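How to sort out a kitchen utensil drawer in one evening

I love this job. I know that sounds odd, but a utensil drawer is the perfect size for a tidy-up: small enough to finish before bed, and you notice the difference every single time you reach for a spoon! If the whole kitchen is getting on your nerves, start with this one drawer and see how you feel afterwards.

Mine is the top drawer beside the stove, the one everything lands in. I do it twice a year now, usually once in October before the holiday baking gets going and once when the weather warms up. The first time took me 2 hours. These days I'm done in 40 minutes, with a cup of tea in the middle.

What you'll need

- Two clean dish towels, the bigger the better
- A bowl of warm soapy water
- A dry cloth
- A vacuum with a narrow nozzle, or a pastry brush
- A box or paper bag for things that are leaving
- A tape measure, if you're thinking of new organizers
- Masking tape and a pen

Step 1: Clear some counter

You want a stretch of counter right above or beside the drawer, so you aren't walking back and forth with handfuls of forks. Move the toaster, the fruit bowl, the mail. Spread a dish towel over the bare counter. It stops metal things from scratching the wood, it catches crumbs, and it's so much quieter than dumping cutlery on a hard surface (my household appreciates this after eight o'clock).

Step 2: Sharp things first

Before you plunge a hand in, take out anything with a blade. Kitchen knives, paring knives, graters, peelers, pizza wheels, the zester you forgot about. Lift them by the handle, one at a time, and lay them at the back of the counter with the blades all facing the wall. If you have kids helping, do this step before you call them over.

Step 3: Everything else comes out

Yes, all of it. I've tried doing one compartment at a time and I always end up shuffling things from left to right and back again. Lay the rest out in loose groups as you go:

Eating: forks, knives, spoons, teaspoons
Cooking: spatulas, wooden spoons, tongs, ladles, whisks
Cutting and grating
Measuring
Opening: can opener, corkscrew, bottle opener
Mysteries

The mysteries pile is the fun one. Last time I had a plastic lid with no container, two rubber rings and a metal clip that I'm fairly sure belongs to a preserving jar.

Step 4: Clean the drawer

Take out the trays and dividers and put them in the soapy water. Vacuum the drawer, and get the nozzle right into the back corners, where the crumbs hold their meetings. Wipe the bottom and sides with a damp cloth and then go over them with the dry one. If your drawer has metal sides, run the cloth along the top edges too, since they pick up a greasy film when you live next to a stove. Leave the drawer open while you sort so that it can air out properly.

Step 5: Decide what stays

Go through your groups one by one. I ask myself whether I've used it since the last clear-out, and whether I'd buy it again. Duplicates are the easy win. We had 4 vegetable peelers! I kept the two that peel and let the others go, and I haven't missed them once.

Some things earn a place in the kitchen but not in this drawer. The turkey lacer, the cookie press and the candy thermometer live in a labelled shoebox in the pantry, and I know precisely where they are in December. Long tools that catch on the drawer front are happier in a crock by the stove.

Don't agonize over any one item. If you're stuck, put it in the box, write the month on the lid with your masking tape, and leave it in the hall closet. Anything you haven't gone looking for by the next clear-out can be given away.

Step 6: Wash and dry as you go

Anything sticky or dusty goes in the soapy water while you've got it ready. Wooden handles shouldn't soak, so give those a quick wash and stand them up to dry. Swap to your second towel when the first one gets damp. When it's time to change over, clear the small pieces off the cloth before you lift it, and check along the edges for anything hiding underneath.
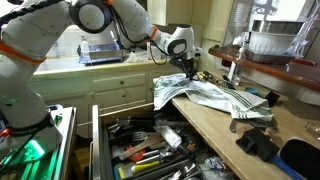

Striped towel on the counter, drawer open and full of utensils.

Step 7: Put it back in order of use

Start with what you grab every day and give it the front of the drawer. Cutlery goes in the tray, small gadgets in the short compartments, long handles down the side. Knives should be in a blade guard or an in-drawer block, and if you don't have one yet, a folded bit of cardboard taped over the edge will do for now.

Point all the handles the same way. It feels fussy for a minute and then it's lovely.

Try to leave one small compartment empty. Something will turn up in the dishwasher tomorrow, and it'll need somewhere to go.

A word on organizers

Measure before you shop, please! Inside width, inside depth, and height with the drawer closed, which is the one I forgot. I use a Casero expanding tray with two Mersha dividers beside it, and they've held up well. The dividers do slide on a smooth drawer bottom, so I put a strip of grippy shelf liner under each one. I tried a Cliron tray before that and liked the deep slots, but it was a finger's width too tall for my drawer, so it now holds pencils and glue sticks on my desk and looks very smart there.

If you'd like to make do with what's in the house, small cardboard boxes cut down to height work beautifully. Tea boxes are good for teaspoons and the box from a phone fits measuring spoons nicely.

Keeping it that way

Once a month or so, while the kettle boils, pull the drawer open and move whatever has wandered. Empty the crumbs from the cutlery tray when you see them. And when a new gadget comes home, look for an old one that can go in the box.

Next up on my list is the spice shelf, and I can't wait.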